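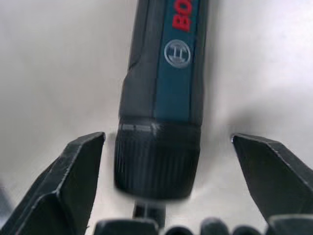
March 20, 2021

So the Rirnaditz factory numbers came in this morning, and I had to read them twice. Orders went up! For the first time since last spring, more plants in the region told the survey they'd taken on new work than said they'd lost it. I had money on the other result (well, a sandwich), and I'll be paying up at lunch.

The survey goes out to 261 manufacturers, mostly smaller shops, and 200 of them sent it back this time. Of those, 44 percent said orders grew over the month. The rest were split between flat and down, with a lot more flat than anybody I talk to was expecting. Hiring barely moved, and I wouldn't read much into it yet -- a few places are adding overtime before they add people.

I called Villads Bech, who runs purchasing at Clirkero, and he sounded almost cheerful, which I can't say I've heard from him in a year. They make pump housings, and their customers have gone from ordering week to week to asking about delivery slots for summer. "They want a date from me now," he told me. "I'd forgotten what that was like." His headache is steel. He's paying more every time he picks up the phone, and two of his suppliers won't hold a quote past the end of the day.

That came up all over the report, by the way. Input costs rose faster than the prices factories charge, so somebody's margin is getting squeezed, and I'd guess it's the little guys. Freight is part of it too. Ditano said last week that it has parts sitting in port that were supposed to be on the line already, and it has pushed one of its product launches back to April.

Not everyone's buying the good news. Oluf Hallgrímsson, the economist over at Eyvindsson, thinks a chunk of this is customers ordering early so they don't get caught short, and that we could see it drop right back once the shelves are full. He's keeping his growth forecast for the year at 2 percent and says he'd want a few more months like this one before he touches it. I pushed him a little and he wouldn't budge!

I'm a bit sunnier than he is, mostly on account of those summer delivery slots -- you don't ask for one of those if you're only topping up the stockroom. The next survey is due out in late April, and I'll have the price figures up here the same morning.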